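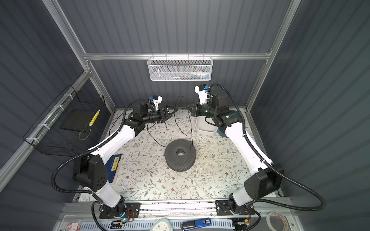

Can you really teach a robot?

People who sell robots like to say that their machines "learn". It makes them sound a bit like you, sitting in class with a pencil. Before you believe it, ask a simple question: who did the job first?

Very often, the answer is a person. Take a job like winding a thin cable on to a spool. You could do it while watching television. A robot with two arms can't do it at all until somebody has shown it how, and then shown it again, and again.

How do you show a robot something?

There are two main ways.

The first is to take hold of the arm and move it yourself. The robot's joints go floppy enough to be pushed, and small sensors inside them note down every bend. Afterwards the robot can copy those bends in the same order.

The second is remote control. A person moves a pair of handles, or a smaller pair of arms, and the robot's arms do the same thing at the same moment. The grown-up word is teleoperation. "Tele" comes from a Greek word meaning "far off", even if the person is sitting close enough to touch the table.

While the person works, a computer saves two sorts of information: where the arms were, and what the cameras saw. Some cameras stay still and look at the whole table. Others are fixed to the robot's wrists, so they travel with the grippers.

One go at the job, from start to finish, is called a demonstration.

Why is a spool so tricky?

Try it yourself with a cotton reel, but use only a finger and thumb on each hand. Put the reel down and pick it up by its edge. Now try to catch the loose end of the thread without dropping the reel.

A cable makes things worse, as it never lies the same way twice. It may curl up in one try and stretch out straight in the next. A robot that simply copies old movements will close its fingers on empty air.

There is also the question of who does what. One gripper can hold the spool while the other goes after the cable, and the person at the controls has to plan for both.
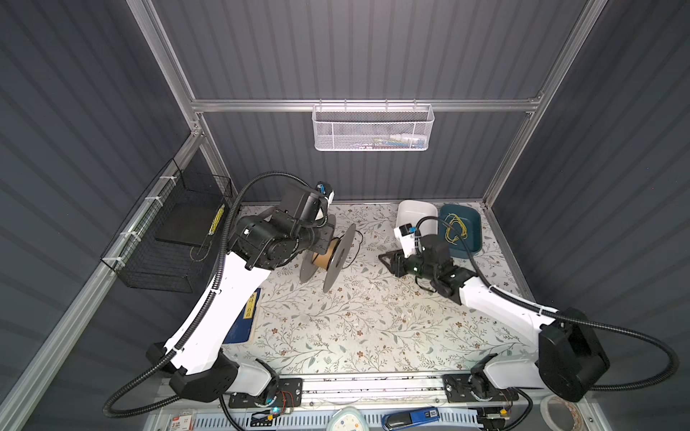

So does it learn or doesn't it?

A bit of both. After the demonstrations are saved, a computer program hunts through them for patterns: when the camera view looks like this, the arms usually move like that. If it finds good patterns, the robot can cope with a cable that has curled up in a slightly new way. That is cleverer than plain copying.

But be careful. Suppose someone tells you a robot learned a job from 60 demonstrations. Ask what happens if you swap the tablecloth, or turn down the lights, or use a fatter spool. Sometimes the robot carries on happily. Sometimes it is hopeless. A short film of one good try won't tell you which, and the people who made the film got to pick it.

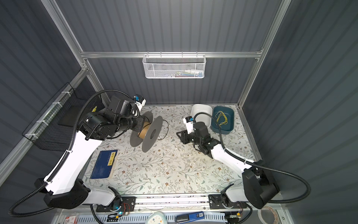
The left gripper holds the spool while the right one is open and points down at the table.

Questions to ask next time you see a robot video

Was a person steering it, or was it working alone?
How many tries went wrong?
Has the film been speeded up? (Look for "x4" or "x8" in the corner.)
Could it do the same job on a different table?

Words to know

Gripper: the robot's "hand", often just two fingers.
Joint: a place where the arm bends or turns.
Demonstration: one recorded go at a job, done by a person.
Teleoperation: working a machine by remote control.

Written by Ustyna Zhuravel. Checked by Gert Hendricks.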